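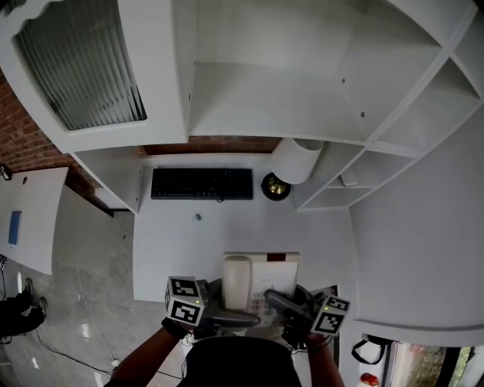
The white desk phone, handset on the left.

Monday, June 24, 2019

OK so. We are canceling the landline. Or trying to. Third week of trying.

Quick background for anyone new – we moved to Brimwood last August, and the house came with a phone jack in practically every room. My mother-in-law was thrilled. She said a house without a proper phone is a tent. So we signed up, got the bundle, internet plus TV plus phone, two-year deal, because the bundle was cheaper than the internet alone. Don't ask me how. The guy explained it and I nodded.

Ten months of calls. Who calls? Duct cleaning. A recorded lady about my car warranty. A man who wanted Renzo Vitale and would not believe I was not Renzo Vitale. Turns out we inherited the number. I now know a LOT about Renzo Vitale. He's overdue at the dentist. His glasses are ready. He owes a library in another county for a book on bees. Renzo if you are out there, your glasses.

Anyway the bill crept up. I finally sat down with a coffee and went through the thing line by line. Regulatory recovery fee. Line maintenence. Something called "voice feature pack" that I never asked for and which is, as far as I can work out, call waiting. We've never had a call waiting. We've barely had a call.

First try – website. Logged in, found "manage my services," found a button to add a service. Button to upgrade. No button to remove. Went around in a circle and ended up on a page selling me a tablet.

Second try – chat. Forty minutes. I went and put laundry in. Came back and the chat had closed because I was "inactive." Fair enough I guess. Annoying.

Third try – called. Hold music is one piano tune, over and over, with a click in it. I hear the click in my sleep. Got a very nice woman named Rebecca who told me that dropping the phone would break the bundle, and breaking the bundle would make the bill go UP. Up! For less stuff! She felt bad about it, I could tell. She said call back after the two years are done or talk to the retention desk. Retention desk closes at five. It was 5:10.

So Lakshmi (Lakshmi Thampi, next street over, she of the tomato glut) says she did the whole thing in a store. Walk in, bring the bill, be polite, don't sit down. She swears by the not sitting down. Went Saturday with both kids, big mistake, one of them licked a display case. Guy at the counter was named Dario and he typed for ages and then printed me a form. A paper form. To be mailed. In 2019.

Form is filled in. Need a stamp. Who has stamps.

Now the part I didn't expect, which is that I've gone a bit soft on the whole idea. Told my dad and he got quiet. He can still rattle off the number of the house I grew up in, and so can I, and so can my brother. Our kitchen phone had a cord that reached all the way into the pantry and I had every important conversation of my teens in there, sitting on a sack of potatoes, door shut on the cord. My brother would pick up the extension and breathe.

My kids don't know anyone's number. Not mine. I quizzed them at dinner and the older one got the first three digits and then said "is it in your contacts?" So we're working on that. Set it to the tune of the pizza jingle, they've nearly got it. Little one keeps adding an extra 2 on the end.

Thinking we might keep the line until school starts, just so they can learn to answer one properly. "Hello, who's calling please." My daughter answered last week with "what do you want." It was the dentist. For Renzo.

Other stuff, quick –

Basil is up. Parsley is not.

The recipe for the lemon bars is coming, I know I said that last time, I can't find the card. It's in a cookbook somewhere.

If you've broken a bundle and lived, tell me how in the comments. Especially if you did it without the form. And does anybody know wether you get to keep the number if you change your mind?

Off to buy stamps.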